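Home / Guides / Tabletop Tips / Looking after your board games

Keeping board games in good shape
By Declan Moynihan, 6/14/23
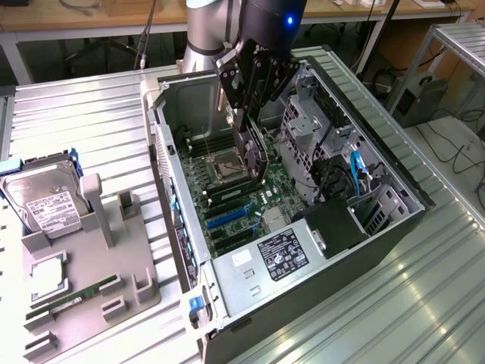 An open desktop tower on its side, with the memory slots to the left of the CPU socket.

Most damage to games happens on the shelf. Store boxes flat, heaviest at the bottom, and don't stack more than 6 high. Large boxes such as Jaltstead will bow the lids of smaller ones.

Bag the pieces by player colour. Push the air out before you seal each bag, or the lid won't sit down. My copy of Flomus has 81 tokens and they all fit in two bags.

Sleeve any deck that gets shuffled every game. Measure a card first — sizes vary, even within one box. Noonan needs 300 sleeves, so buy a few spare.

Wipe plastic pieces with a damp cloth and leave them to dry overnight. Keep water away from cardboard. A warped board can be bent gently the other way, then left under heavy books for a week.

Split box corners can be glued from the inside with PVA. Hold with a peg until set.

Next: Clurkport, sorting the expansions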